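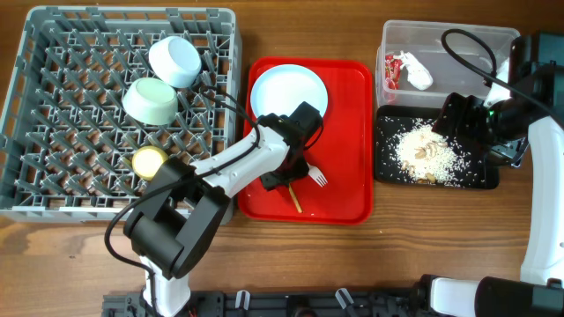
Oct 2, 2019

Glaze tests, Sembiring white and the two tinted versions.

Opened the kiln at 7:40. Top shelf fine, middle shelf fine, bottom shelf has the same dull patch toward the back left that we had in September. I moved the cone pack to that corner this time and the cone is only half down, so that spot is running cool. Zahira wants to swap the lower element before we do anything else. I agree but the part has to come from Castholm and they quoted nine working days.

Firing log: held at top for 12 minutes, then off, no controlled cooling. Meter read 1,467 at the start. Forgot to read it at the end, so no energy figure for this one.

Results by batch:

Batch A, plain white, two dips. Good coverage. Slight crawling near the foot on the thicker pieces. I think the bisque was dusty. Wipe with a damp sponge next time and let it stand overnight.

Batch B, green stain at 2 percent. Paler than the test tile. The tile was fired in the small kiln and that one always comes out stronger. Need to stop comparing across kilns.

Batch C, yellow stain at 3 percent. Pinholes on the inside walls, none outside. Same clay, same bucket. Ilham Sumampouw says she poured the insides before the bucket was stirred again, so they may have got the thin stuff off the top. Repeat with a fresh stir before every pour.

Weighed out a new dry mix after lunch, 2,000 g plus the stain. Sieved twice through 80 mesh. Added 1,650 g water, too thick, another 150 g and it was right. Write 1,800 on the bucket lid and cross out the old number.

Crazing test: boiled three from A and three from B, then straight into ice water, five rounds. One from B has a line below the rim, found it with ink. The others are clean so far. Will look again in a week because A crazed late last time.

Drikuvano order is 470 pieces, all white. I don't want to start glazing for it until the bottom shelf is sorted. If they push, we can fire with two shelves and take the extra days.

Still to do:
order the element
new thermocouple sheath, the old one is flaking
ask Brendiment if the frit is from the same lot as the last bag
kiln wash on the bottom shelf, two coats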